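Group News, October 2021

Clutter, on purpose: Plukero gets through its first Wudov run

Anyone who has walked past the second-floor lab in the Nikolaidis Building lately will have heard Haris Matić complaining about tidy tables. The results are now in, the preprint is in its fourth round of comma relocation, and we can report that he had a point.

The complaint goes like this. Most of the grasping policies our group has trained over the past few years grew up in simulation on a grey plane with one object in the middle of it, lit like a dentist's office. They do very well there. Move the same policy to a table with other things on it and it behaves like a tourist in a roundabout. The usual remedy is to randomize the colours of everything, sprinkle in a few coloured cubes as distractors, and declare the policy robust. Haris has been rude about the cubes since April. Cubes, he says, are what you get when you ask a roboticist to imagine a mess.

Clino is his answer. It is a scene generator that sits on top of our existing simulator and furnishes a small room: a tabletop, a floor, walls, a window or some fittings if the dice say so, and then a handful of objects pulled from a library of scanned and hand-built models. The objects are not chosen to go together. They are chosen to get in the way, and the generator has a setting for how much, called "spite" in the config file. A reviewer has asked that it be renamed. The paper now says "occlusion weight" and the code still says spite.

What spite does

For each scene Clino first places the target, then samples a camera position, and only then places everything else. Each later object is scored by how much of the target it hides from that camera and how much of the arm's straight-line approach it blocks. At low spite the score is ignored and things land wherever they fit. At high spite the generator prefers placements that cover the target without burying it completely. There is a floor on the visible fraction, so that every scene stays solvable in principle. Early versions had no floor and produced several hundred scenes in which the target could not be seen at all, and a policy that learned, sensibly enough, to stand still.

The second part of the method concerns where the policy looks. Plukero takes a single colour image plus joint positions and outputs a short chunk of motion. During training, each scene is rendered twice from the same camera, once furnished and once with only the target and the arm on the table. The policy sees both, and an extra loss term pulls the internal features for the furnished version toward those for the bare one. At test time it gets the furnished view only. None of the ingredients is new, as the related work section admits over two pages. The pairing of the same geometry with and without the junk seems to be what matters, and it costs very little if you own the simulator. The extra rendering added one overnight job to a training schedule that already had several.

The training set was 1,029 scenes, small by current fashion. That was partly a scientific decision about variety over volume and partly the GPU queue. Every scene was opened by a human at least once before it went in, a policy that Haris introduced himself and then delegated.

For a sense of the house style, consider one of the mug scenes. The mug is dark red and sits on a reddish-brown table, so colour is doing the policy no favours. A dark brown statue with nothing on stands directly in front of it on its pedestal, leaving the handle poking out on one side and some of the body on the other. That part shows in the gap between the statue and the potted plant, and the plant's leaves reach back across toward the arm. Then there is the barber sign.

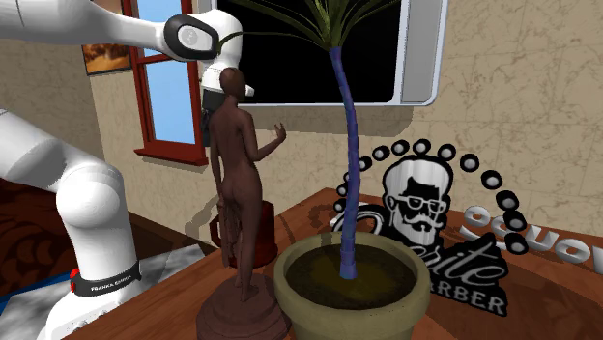
Results on Wudov

Wudov is our held-out benchmark: 107 furnished scenes, none of whose room textures appear in training, each attempted once by the simulated Franka arm. A trial counts if the target is lifted clear of the table and held. Knocking over the furniture on the way is allowed but logged, and the log makes entertaining reading.

Plukero, trained with paired rendering at high spite, succeeded in 79 of the 107. That leaves 28 failures, and we have been through all of them.

The version trained without the paired loss did noticeably worse, and the version trained on bare tables did so badly that we reran it in case someone had loaded the wrong weights. Someone had. With the right weights it was still bad. Full tables are in the preprint, along with an ablation on the spite setting that shows performance rising steadily and then dropping off a shelf at the very top of the range, where the visible slivers of target get so thin that the policy appears to be guessing.

The bare-table policy's habits were instructive. Given a target partly hidden by something tall, it would go for the tall thing. A statue, from a certain point of view, is just a well-centred object. Plukero does this far less often, which we take as decent evidence that the features have stopped treating prominence as an argument.

The 28

The failures fall into three heaps of unequal size.

The largest is approach. Plukero finds the target, its attention maps light up in the right place, and then it brings the gripper down through whatever is in front. Our motion chunks are short and the policy has no explicit notion of going around. In a scene with foliage it will usually shove through, and since our simulated leaves are rigid meshes, they shove back. We know that real leaves do not do this. Softer plants are on the list, below several things with deadlines.

Next come handles. When only a handle is showing on one side of an occluder and the body on the other, the policy sometimes treats them as two objects and aims at the wrong one. Haris calls this the custody problem. He expects a second camera to fix most of it, and is resisting a second camera on the grounds that it would fix most of it and spoil the paper.

The smallest heap is pictures of things. Clino's library includes signs, framed prints and the like, and a flat cut-out face with strong outlines turns out to be a very attractive thing to a network that likes edges. In a couple of trials the gripper drifted toward a sign and hovered there until time ran out. We would like to say that this reveals something deep about representation. It may reveal that we should have put more signs in the training set.

Things we are not claiming

All of this is in simulation. We have run Plukero on the physical arm exactly long enough to establish that the lighting in the lab is unlike anything in Clino, and the generator assumes nobody has left a laptop charger under the work surface. Proper hardware trials start once the calibration rig is back together. Please do not quote the Wudov number in grant applications as though a real mug had been involved. One of you already has, and you know that we know.

We also make no claim that Clino's rooms look like anyone's home. A visitor from industry asked, quite kindly, who would keep a barber sign on the same table as a pot plant, and was offered a tour of the graduate students' office. The rooms are meant to be varied and awkward. Realism in the sense of plausible decor was never a goal, though we have had requests for a kitchen mode, and there is a branch for it if you like untested branches.

For those who want to use it

The generator and the Wudov scenes are on the internal server now, with a public release planned to go along with the final version of the paper. A few practical notes from the people who have been using it:

Leave spite in the middle third of its range unless you are reproducing the ablation. The default is higher than it should be because Haris set it.

The paired renderer doubles your disk use. Clean up after yourself. The storage quota is shared, and the cluster administrators have begun to write to us individually.

If you add models to the object library, check their scale before committing. We briefly had a teaspoon the length of the forearm link, and it got into a training run.

Collision meshes for thin or branching objects are generated automatically and are generally terrible. If your results look odd in scenes with plants, start there.

Bug reports go to the issue tracker, where they will be read on Mondays. Suggestions for new objects are welcome in the same place, with a mesh attached. The request for a full drum kit has been received three times and is under consideration.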